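Rowbotham workshop, open day gallery

Aug 28, 2026

Quick page, written up in one go so bear with me. We opened the big ground floor workshop for the afternoon, people wandered through, most of them ended up upstairs. Captions where I've had time. If you want a full size copy of anything, ask at the Landamley desk, not me, I've only got the small ones.

For those who didn't make it: Rowbotham is the end unit on the Tarneneck road, the one with the green gate. We share it with Festorberg, who have the side rooms and the loading door. Almost 600 came over the whole summer programme, which is more than we planned tea for.

The main floor

Big bright room, white ribbed ceiling, long fluorescent tubes. Mezzanine up in the corner with the dark metal railing, and two people up there having a look down. Best spot in the building, you get the lot from there. Go up if you visit, mind your head on teh way.

Tall metal shelving in the middle, packed as ever. White and black kit on every level, cables, robot parts, things like helmet shells. Yes we know. It's on the list for November.

Red hardback on the white table, the one with the gold emblem and gold lettering. Table has a faint grey veining and takes the shine off every light in the place. Lovely thing to put a book on, terrible for fingerprints.

Wooden ladder-ish frame leaning near the mesh chair, over by the column. Round mirror on the wall further along.

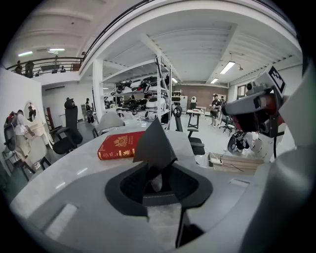
Chairs, since people asked

Different chairs, no system. The black mesh one with the tall headrest is the one everybody goes for. There's a white and grey one by the column as well. If anyone has matching chairs going spare we would not say no, Landamley can collect within 9 miles.

The book

Had more questions on the red book than on anything else all afternoon. It's the old visitors' book, brought down from the office so people could sign. 1,572 names in it now going by the running tally inside the back cover. Howard Whiteley keeps the tally and he is strict, one signature per person, no dogs. Still plenty of pages. It'll be back in the office from next week so knock if you want to add yours.

Getting here

Tarneneck road, past the garage, second gate. Park on the left side only, the right belongs to Festorberg and they need it for deliverys. Bus stops at the bottom of the lane, 4 minutes up on foot, bit steep at the end. Step-free on the ground floor, stairs only to the mezzanine, sorry.

Next one

Probably November, once the shelves are sorted. Same hours, same tea, hopefully more cups. Date goes on the board by the gate first and on here when I get round to it.

Any names or captions wrong, leave a note at the desk and I'll change them.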